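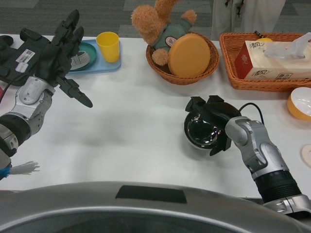 June, planning notes, bimanual bench

Purpose of this entry: get the equipment list for the next budget round out of my head and into a form that Purchasing will accept. Requests close at the end of the month. Anything not on the sheet waits until the fall round.

Starting point. We have one upper-body unit with two arms and two multi-fingered hands. The tabletop work (tray, dishes, baskets, soft items) all goes through that one unit. When a hand is out for service the bench stops. Last quarter the bench was down 23 working days, and nearly all of that was waiting for a hand to come back from the vendor. That number carries most of the argument below.

Item 1. Spare hand, right side.
Right gets priority over left. It does most of the grasping in the current task set, and it has been back to the vendor twice against once for the left. Girar quotes 8 weeks on a new hand and will not hold stock for us. Asked about a loaner; answer was a loaner only under the service plan, see item 4. The mount pattern is the same on both sides but the hand itself is not mirrored in software, so one spare does not cover both.

Item 2. Spare hand, left side.
Defer. If item 4 is approved we can live on a loaner. If item 4 is refused, swap this in for item 5.

Item 3. Cables.
The hand cables run outside the forearm and loop over the wrist. This is the part that fatigues. Currently we buy them singly when one fails, and pay single-unit shipping each time. Request 10 in one order, mixed lengths, split evenly left and right. Also request strain relief clips for the wrist end. The Prudero clips fit the older cable jacket; have not checked them against the new one. TO DO before the quote goes in: measure jacket OD on one of each.

Do not buy the longer version to get more slack. We tried it in the spring and the loop caught on basket rims during reach-over.

Item 4. Service plan, hands only.
The full-robot plan is poor value for us. The arms have needed one joint cover and nothing else. Hands-only plan covers tendon replacement, fingertip replacement and recalibration, plus the loaner. Excludes liquid damage and anything dropped. Compared against what we paid per incident last year, it breaks even at the third return. We had three. Marginal on money, clearly better on days lost. Write it up on days lost.

Question for Krishnan (reseller): does the loaner ship before they receive ours, or after? The quote does not say. If after, the benefit shrinks by the transit time and the case for item 2 comes back.

Item 5. Second table, same height, white top.
Wanted so that one layout can be set while the other is in use. At present reset time is a person walking around to the far side and putting things back between runs. The top should match the current one for color and finish. Perception was tuned against white, and the brown bench in the next bay gave worse masks on the wicker. Facilities has tables at no charge but in gray only. Budget for new.

Item 6. Objects.
Low cost, but it needs its own line or it comes out of petty cash and gets refused. Current working types: tray, round plates, cups, bowls in a few colors, wicker baskets, plush, tissue box. Notes from use:

- Glossy black bowl: keep in the set. Strong highlights inside the rim, depth is bad there, and it is a useful hard case. Buy a duplicate; a chipped rim changes the grasp.
- Plastic cups: fine. Buy by the sleeve.
- Plush: compliant, hard to score. One is enough for now. A second of different size would help.
- Tissue boxes: consumable, replace when crushed. Keep to the same size or the basket fit changes.
- Baskets: the weave sheds after a few weeks of handling. Two of each shape.
- Duster: check the bristles for shedding as well, fibers in the finger joints are not covered by the plan.

Allow 1,000 for the whole line. It will probably come in under. Leftover goes to bins and labels.

Item 7. Label printer stock.
Hands already carry a barcode, but our own asset tags are paper and rub off. Ask for polyester. Put the tag where it does not cover the vendor barcode, they scan it at intake.

Not requesting this round:

- Second upper-body unit. Capital item, different form, different approver. The Tramgate review asks for two quarters of utilization data first and we have one.
- Tactile fingertips. The vendor's set is still listed as preliminary. Look again in the fall.
- Floor matting. The carpet is acceptable for as long as the base does not move.

Order of cuts if they trim us: 7 first, then 5, then the plush and second basket out of 6. Items 1, 3 and 4 go in as a block. A spare hand with no cables for it is not worth having.

Downtime log. The 23 days are from my own notebook and the shared calendar, and the two disagree in one place: the calendar shows the bench as free during a left hand return when it was in fact unusable for two-arm tasks. I counted it as down. If anyone reads this and disagrees, say so before the sheet goes up. From now on please log hand removal and hand refit as two separate entries with the serial number.

Open:
- cable jacket OD, both sides
- loaner shipping order, Krishnan
- Girar quote expires before the approval date, ask for an extension
- table height, measure under load
- copy of last year's repair invoices, one missing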